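Part-time Gallery Assistant, Wonia

Cluvusel
Home > About us > Work with us > Current vacancies

Hours: 20 a week, including alternate weekends
Contract: permanent, after a probation period
Reports to: Noémie Gautier, Visitor Services Manager
Closing date: 30/01/2026

Cluvusel runs a small museum of board games, puzzles and printed play in the old grain store at Wonia. The collection holds 3,000 items, most of them made for use at home. We are looking for a gallery assistant to join the front-of-house team before the spring season.

The role

You will open and close the galleries, sell tickets and look after visitors during the day. On school mornings you will help the learning team set up and clear away. There is some lifting - mainly folding tables and boxes of stock for the shop.

Main duties

Welcoming visitors at the desk and answering questions by phone and email
Taking payments and cashing up
Checking the galleries each hour and reporting faults
Leading the 45 minute introductory tour, for which we give full training
Putting out the handling sets and counting them back in
Keeping the shop shelves filled and priced

About you

You will need experience of dealing with the public, in any setting. You should be comfortable talking to a group and able to stay calm when the building is busy. Basic computer skills are needed for the ticketing system. Knowledge of games is welcome but we do not ask for it. First aid will be taught to anyone who does not already have a certificate.

The galleries are on 2 floors with a lift. Please tell us if you would like any changes made to the interview or to the working pattern.

What we offer

Paid breaks, free entry for family, a discount in the shop and a contribution towards bus travel from Zirnetti. The museum is closed to visitors in November for cleaning and rehanging, and staff work weekday hours for that month.

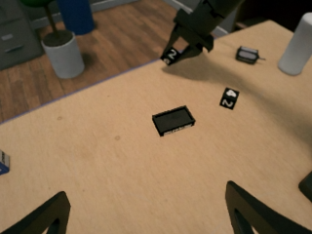

Small black tray and numbered block on a tabletop (computer-generated image).

How to apply

Send a CV and a covering letter of no more than one side to Rakiya Akande at the museum office, Okoro Street, Wonia. Tell us in the letter which duties you have done before and which would be new to you. Please give the names of two referees - we will not contact them before interview.

Applications by post or email are both fine. We reply to everyone who applies.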